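Packing Table: Small Boxes

This page belongs to our set on packing household goods in open cartons. The other pages cover books, glassware and linens. This one is about the odds and ends that come off a bathroom shelf or out of a kitchen drawer, which are harder to pack than they look. No two are the same shape, and a box that seems big enough on paper fills up at the corners first.

We use plain shallow cartons with no dividers. The rule at our table is to start at the corners and leave the floor in the middle for last.
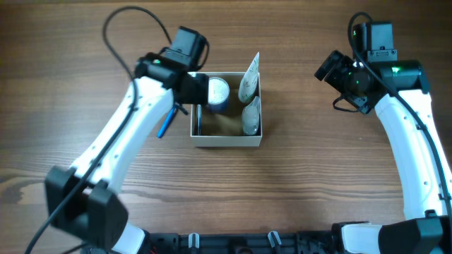
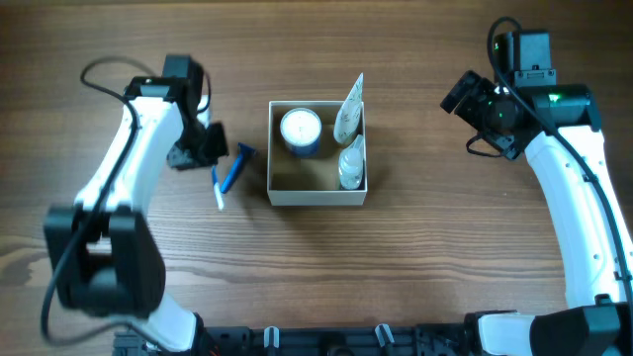
Urnton, 19 June 2023

Both pictures show an open cardboard box on the wood table, with a round container with a white lid set in the upper left corner. In the first picture a tall white and pale green pouch is in the upper right corner, standing higher than the rim, and a frosted plastic bottle lies partly on its side below it.

Pouches are the usual trouble. They lean outward, and the flaps won't close flat over them. If a pouch is only half full, fold the top down and tape it. If it is full, lay it on its back across the middle or move everything to a deeper carton.

Bottles can lie down if the cap is tight. Check the cap before the bottle goes in. Slim things can stand against a wall while you fill the rest, but they need something next to them before the box is moved.

Round jars do well in a corner. A jar touches the box on two sides there and doesn't roll. Put the heaviest one in first.

Tahira Malik keeps the packing notes for this set. Her limit for a small carton is six items, or whatever one person can lift with two hands without shifting grip. Anything over that gets a second box. The cartons come flat from Kubiak, and we tape the bottom seam twice.

The glassware page will be updated in November. Questions about the small boxes can be left at the Ernance desk under page number 1513.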